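Tistden Table Diary
@tistden_table
1 August 2026

Day one of having a proper work table. I've been told by the household that if I spend this much on a table I have to post about it, so consider this a thread. Bring a snack.

Background for new people: I arrange flowers, badly, for money, at the Karkau market. Until May I did this on an ironing board. The ironing board has since retired to the hallway, where it gets more respect than I do.

The table cost 755 dollars. The trays cost 2 dollars each at a restaurant supply place going out of business. Guess which purchase I've been bragging about.
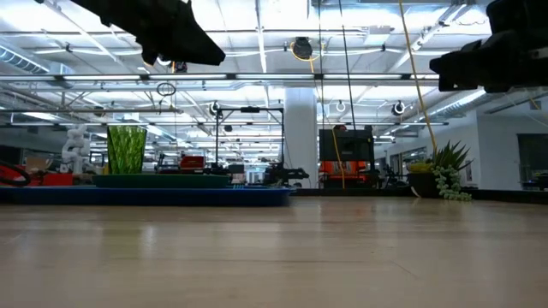 Trays are the whole system. Every stage gets one: stems coming in, stems trimmed, finished thing waiting to be admired. When I'm short on room the trays go on top of each other and the vase goes on top of that, which is how the ribbed green glass one ended up riding on a green tray riding on a blue tray like minor royalty. It's the vase I use most and the one I'd least like to explain to the insurance people.

On vases with ridges: they hide a multitude of ugly stems. Clear smooth glass shows everybody your rubber bands. I learned this in front of a bride.

On wiping down: do it before you sit. Once you sit, you live there. My record for "I'll get that in a minute" is 384 minutes, and by then the pollen had opinions.

The Jomov catalog says to oil a wooden top every 60 days. The Jomov catalog also shows a table with one lemon on it, so I question how much work gets done over there.

My own rule is that the middle of the table stays clear and everything with a rim goes to the side. I break it daily, but it's a rule, and I've written it on a card, and the card is under something.

End of the day I give myself one pass over the top. If a thing doesn't belong to tomorrow's job, off it goes. There is always one small thing left lying flat on the wood that I swear I already picked up.
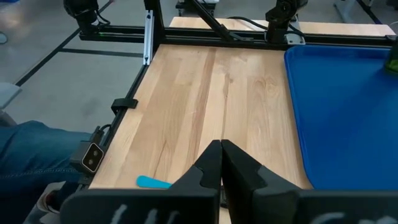

Radulović replied that trays are just drawers for people who've given up, and that I should get a rail and some hooks like an adult. Then came a second reply asking where the restaurant supply place was.

It closed. I bought the last of the blue ones. The hooks are under consideration, pending a wall that isn't mostly window.

Tomorrow: eucalyptus, and why my sink hates me.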